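December, notebook, scratch ticket bench

Good session today! Writing this down before I lose the thread, and for Aroha, who missed the afternoon.

We're still on the latex layer for the Tundgate holiday ticket. The question from last time was why tickets out of the second carton scratch off in long gummy curls when the first carton gives a nice dry crumb. Same ink on paper, same art, same coin. I pulled a fresh stack from each and went at them with the brass test coin at the usual angle, then again with a fingernail, then with the edge of a loyalty card like half the players use anyway.

Carton one: clean every time. Carton two: curls, and on a few of them the curl dragged some of the prize figures with it. That second part is the bit I care about. If a player can't tell a 3 from an 8 they're going to be standing at a store counter asking somebody to scan it, and the clerk is going to be asking us.
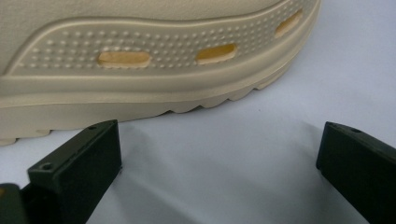

The release coat is where I'd put my money (ha). Galbraith supplied both drums but the second was opened during the cold spell and I have a note in my own handwriting saying "stir longer??" with no follow-up. Thanks, past me. I put a strip from each carton under the loupe and the coat on carton two is patchy – shiny islands with dull gaps between them. Latex over a dull gap grabs the ink. Latex over an island lifts like a dream. It matches the curls almost exactly and I may have whooped.

Tried three quick things:

- Warmed a carton two ticket on the plate, then scratched it. Worse. Very gummy.
- Chilled one in the break room fridge. Much better crumb, but the figures still lifted in one corner.
- Re-coated a blank from the second drum after a proper long stir, let it cure over lunch, latex on top. Beautiful. Crumbs like pencil eraser.

So stirring, most likely. I want it repeated on press before I say so to anyone outside this room.

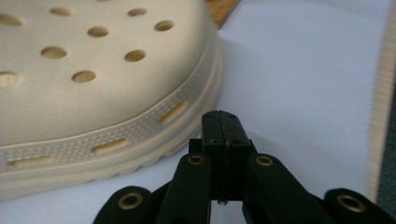 Prize file check, while the blanks were curing. The Lisano run is 3,122 tickets for the pilot, and 1,004 of those are supposed to be winners of any size, mostly free-ticket prizes. I ran the validation codes through the reader and got the right total, but 2 codes came back as "void" that should be live. Both are low-tier. Reprinted them from the file and they read fine, so I'm blaming smudged bars and not the file. Aroha, could you look at the raw scans anyway? You're better at spotting a bad quiet zone than I am.

Also the new top prize screen looks terrific. Over 700 in bold with the little starburst reads from across the bench, and the play area finally has enough room that you don't scratch into the barcode by accident. The Vestik typeface was the right call. I was against it and I take it back.

Aroha McPhee's idea from last month, the darker gray in the latex, is worth another go once the release coat is sorted. With a strong lamp behind the ticket I still can't see a thing through it, and it hides the coin marks better too. Love it.

To do:

- Stir log taped to the drum. Time in, time out, initials.
- Repeat the long stir test on press stock, both thicknesses
- Fold test on the repaired coat, plus the wallet test (I'll carry them in mine)
- Ask Galbraith about minimum storage temperature
- More brass coins, the good one has a nick in it now

Cartons are on the lower shelf, labeled. Please don't scratch the ones with the blue dot, they're my controls.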